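Thread: Hand stitching a leather strap, thread always breaks at hole 5

mossbank
Posted 24/01/2025
Hello all. I am sewing a new strap for my old Tanwood bag, saddle stitch, two needles. The thread goes fuzzy and then it breaks, always near the same place. I use the Istach waxed thread, the thin one. Is it the thread or is it me? English is not my first language, so please excuse my mistakes.

kettle_row
It is the thread. Istach was good years ago. Buy Benítez linen, wax it yourself and forget this problem.

Leena Tuominen
I do not agree. I have sewn more than 300 straps with Istach and it broke maybe six times. Please check your holes first. If the awl has a small burr, it leaves a sharp edge in the leather and the thread is cut little by little. Also, how long is your piece of thread? Mine is never longer than my two arms.

mossbank
Leena, it was much longer than that. I did not want to make a join in the middle.

kettle_row
Joins are fine. Go back two holes and nobody will see it. But I still say linen. The Trirden people sew their saddles with linen and they know what they do.

Leena Tuominen
Trirden also has a sewing machine for 3,000 dollars, so this is not a comparison for us.

pell_9
I have a different opinion about the tension. Most beginners pull too hard. The first, third and fourth have surgical instruments in them: 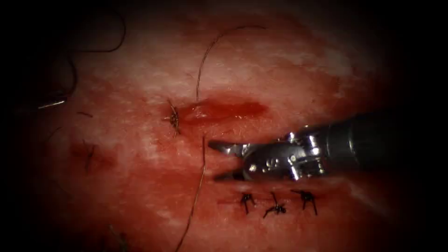
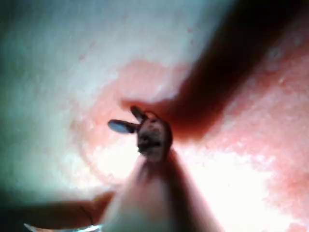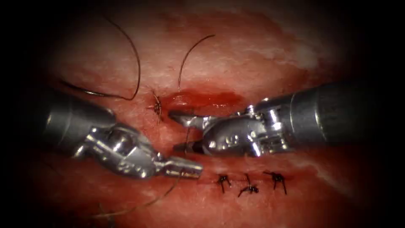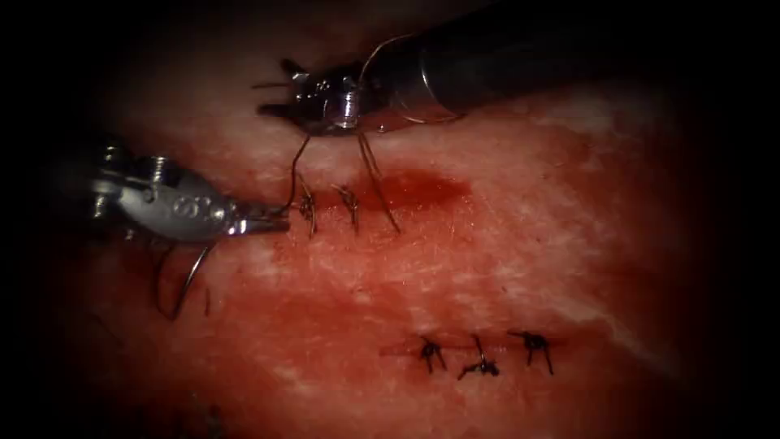
With leather you should pull until the thread lies flat and then stop. If the edge of the strap becomes wavy, it is too much. I learned this on a belt in May, and I had to open the whole side again.

mossbank
My edge is a little wavy, yes. So I will cut a shorter thread, polish the awl and pull less.

kettle_row
If you change three things together, you will not know which one helped.

Leena Tuominen
She wants a strap, kettle_row. Mossbank, do the awl first. Fine sandpaper, then a piece of old leather with polishing paste. What size is the needle?

mossbank
I don't know, it came in the packet with the bag kit. The eye is quite big.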